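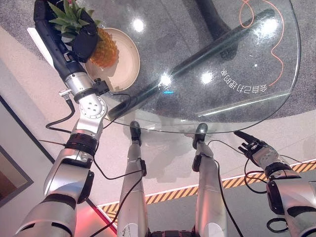
A pineapple on a round plate, on a glass tabletop.

Barnden adds a gravel wheelset to its range, and keeps it mendable

Barnden, the small wheel builder best known for its touring and tandem wheels, is very happy to announce the Hellero, its first wheelset made for gravel riding and for the sort of long, muddle-along days that take in a bit of everything. It goes on sale in April through the Barnden website and through the independent shops that already stock our wheels, and we would like to thank those shops for their patience, as some of them have been asking us for a gravel wheel for a good deal longer than we would care to admit.

The Hellero has an alloy rim with a tubeless-ready bed and comes in 700c only for now. Both wheels are laced with 32 spokes, front and rear, in a plain three-cross pattern. We did try fewer. The lighter test wheels were lovely on a smooth lane and rather less lovely with a loaded bar bag and a tent on the back, so we went back to the number our touring customers have trusted for years. The spokes are an ordinary J-bend type in lengths that most bike shops can find in a drawer, and the nipples are brass and sit outside the rim, where you can get at them with a normal spoke key at the side of the road.

The hubs come from our friends at Sostix, who have supplied the hubs for our tandem wheels from the beginning and who were good enough to make us a new rear body for this project. It has 64 points of engagement, so there is very little slack when you start pedalling again on a steep, loose climb, and it is a quiet hub by current standards – some riders will be delighted by that and others will miss the buzz. The bearings are a standard cartridge size and can be pressed out and changed at home with simple tools. 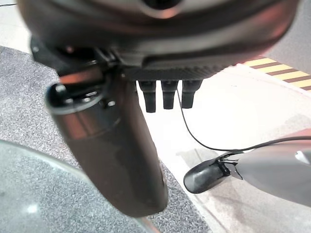 Most of the testing was done on the Halász, a long loop of forest road and broken farm track that we have used for trying out wheels since our touring days. It is a tiring route, full of washed-out corners and stones the size of a fist, and by the end of the winter our test riders had covered around 1000 kilometres of it on the final version of the wheel. We changed two things as a result. The rim edge is now a little thicker where the tyre sits, and the seal on the drive side of the rear hub has a second lip to keep the worst of the grit out.

Every pair is built and trued by hand in the Barnden workshop, then left overnight and checked again in the morning before it goes into its box. The Hellero carries a warranty of 5 years for the first owner, covering the rims and hubs, and we will also true the wheels once free of charge during the first season if you post or bring them back to us. Spare rims will be kept in stock for as long as we make the wheel, so a bad dent need not mean a whole new set.

The wheels are available in black with either silver or black spokes, for centre-lock disc brakes and the usual 12 mm thru-axles, with a choice of freehub bodies. Tubeless valves and tape are included, with the tape already fitted. Prices will be published on the Barnden website in March, and shops wishing to order demonstration pairs are warmly invited to get in touch through their usual trade contact before then.

Notes for editors: a limited number of test pairs will be available for review from the end of February. Please let us know the axle spacing and freehub type you need when you write, along with a delivery address.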